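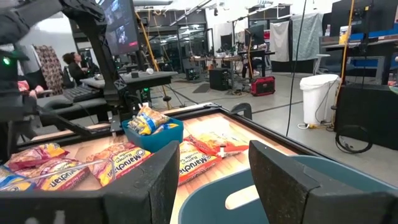
Picking arms on the packing line: what happens to the people on it?

Posted in Workplace & Jobs, June 6, 2026

I pack dry groceries for a mail-order outfit in Trullidthorpe. Noodles, soup mix, anything that crackles. Management is bringing in 4 robot arms from Temano to move packets between bins and baskets, and we've been told our jobs will "evolve." My rate now is 200 packets an hour. Has anyone been through this? What did your day look like afterward, and is there anything I should ask for while they're still being nice to us?

Undusard

Been through it, with ramen no less. First month you're a babysitter. The arm handles a packet fine if it's lying flat by itself, and gets thoughtful when three of them are in a pile, so you stand there unpiling. We went from six packers on my shift to four. The other two moved to returns, same pay, worse radio.

My wrists feel better. My feet don't, as I used to have a stool and the stool wasn't in the new floor plan. Ask about the stool.

The big one is the rate. They set ours at 300 an hour for person plus arm, and when the arm stopped to think, the missing packets went on the person's sheet. It took us until the following June to get stoppages logged separately. Get that in writing before the arms are bolted down. Also ask who gets trained to restart them and whether it pays more. Mine did, a little. I bought a stool.

amrani_nights

Robots can't pick up bags, the bags are too floppy. You'll be fine.

packed_lunch

They can pick up bags. Slower than you some days, but they don't take lunch. I'd add one thing to Undusard's list: ask how long the 200 rate stays in force while everybody is learning. Ours was six weeks on paper and I believe it came to nine days.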